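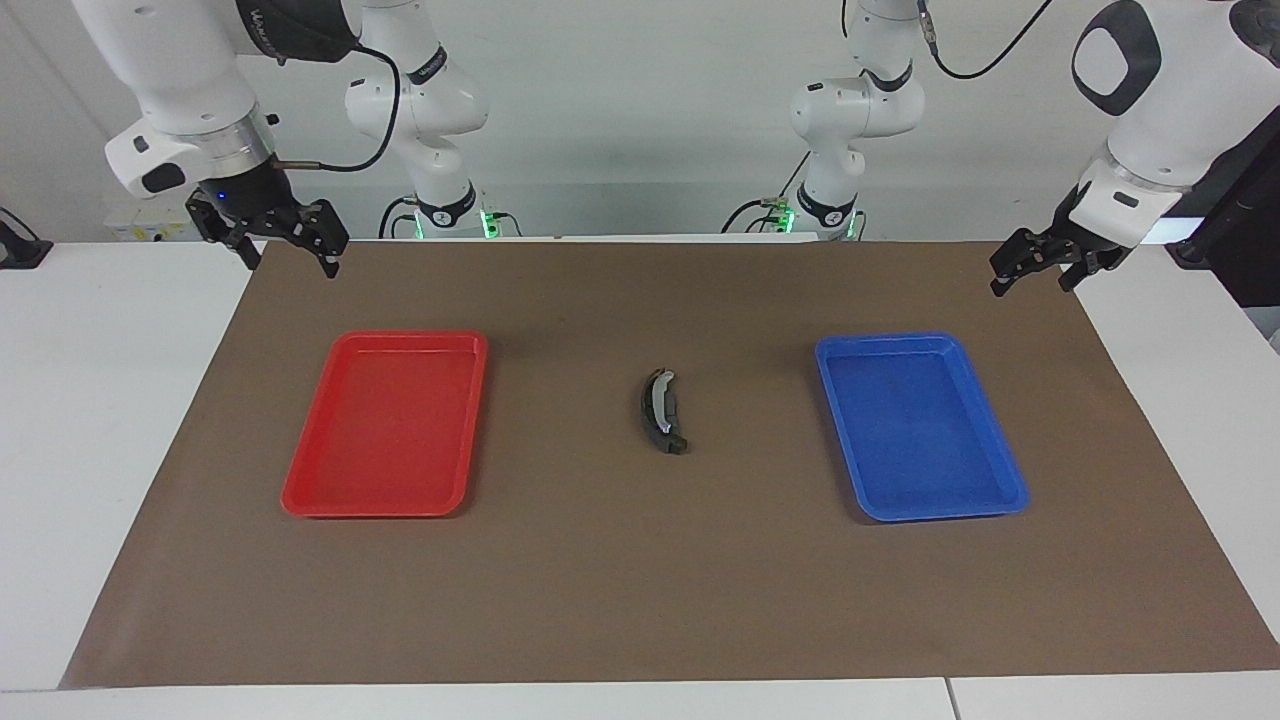
Vesna Kelmendi
Translator, and keeper of this blog

When my aunt moved out of her house in August, she gave me her recipe notebook. I had asked for it many times when I was younger and she always said no, later, when I am old. She is now old, by her own opinion, and so the notebook came to me in a bread bag, with a rubber band around it that broke the first time I touched it.

It has 100 pages and almost every one is full. My aunt does not write recipes the way a cookbook does. There is a list of things and after it one line, for example "as for the other pie, but longer". Which other pie? There are six pies in the notebook. I telephoned her and she said it is clear which one, the one with leeks, and why do I ask such things when I have eaten it all my life.

I work as a translator of user manuals and contracts, so I am used to texts where everything must be said. A washing machine manual will tell you to open the door before you put in the clothes. My aunt's notebook is the opposite kind of text. It was written by one person for the same person, and I am reading over her shoulder forty years too late.

The language is a problem also. She writes in our dialect, with some words that came from the village of her husband, and two or three that I believe existed only in her kitchen. There is a word, "turcotte", which I took for something French. I looked in every dictionary I have. In the end my cousin remembered that it was the surname printed on a tin that stood on the shelf over the cooker, and in the tin was always the semolina. So turcotte is semolina. I have put it in my English version as semolina, with a small note, and I am still not sure if I should have left it as it was.
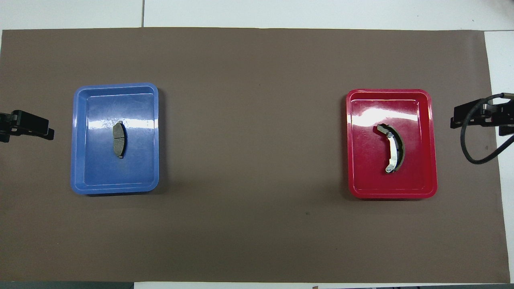 Another difficulty is the quantities. My aunt measures with a cup, but the cup is one particular cup, white with a chip, and it did not survive the move. I tried with three cups from my own cupboard and each time the dough for the leek pie was wrong. First it was like glue, then it was like sand, and the third time it was possible to eat but my husband asked if it was meant to be a biscuit. After this I travelled to my aunt with a kitchen scale in my bag. I asked her to pour flour into a bowl until it looked right to her. She did it without looking at the bowl very much, talking to me the whole time about her new neighbour and his loud radio. The scale said 694 grams. I asked her to do it again from the beginning, and she was a little offended, but the second time she was only 2 grams away.

I wrote 700 in my version. Then I felt bad and changed it back to 694. A recipe which says 694 grams looks ridiculous, I know this, but it is what her hand does.

I also had to decide about the remarks in the margins. Many of them are not about food at all. Beside the quince jam she wrote "rain, all day, letter from Vukar". Vukar is the place where her sister lived after she married, and I know they did not speak for a long time, so I would like very much to know if this letter was the first one after the silence or the last one before it. I did not ask. Beside the walnut cake it says "never again for these people". I did ask about that, and she laughed and gave me four names, all of them dead, and told me who had left cake on the plate.

At first I wanted to keep the margins out, because my cousins asked for a book they can cook from, and they will print it and it will get oil on it. But I translated one page both ways and read them to my cousin on the telephone, and she said only, where is the rain? So the rain stays in. I have set the remarks in smaller letters under each recipe, so that a person who is hungry and in a hurry can jump over them.

So far I have finished the soups and the pies, and half of the sweet things. The pickles I have not begun. My aunt says that the pickles are simple and I am already afraid of them. If somebody who reads this knows what could be meant by "salt until the egg stands up", please write to me. I have an idea, but I would prefer to hear it from someone who has made it before I spoil a whole bucket of cucumbers.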